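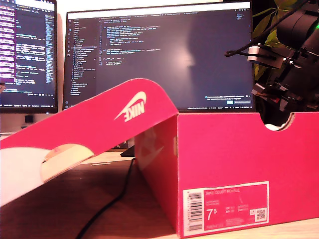

Home Tickets Queue Wiki Log out

Griken lid-closing policy: success rate looks too good
Opened by: Lajos Farkas
Status: open, grudgingly

Eval reports 91 per cent over 700 rollouts. I would love to believe it.

Replayed 44 of the successes by hand. Nearly 2 in every five end with the lid resting on the rim, flap untucked. The success check only reads the final wrist height, so a lid leaning with confidence gets full marks.

Tried: tighter height threshold. The rate fell, then so did my mood, as it now rejects properly shut lids too.

Next: score on lid angle from the Barua tracker, rerun the same seeds. Please keep the old number off the February slides — it has already been on one.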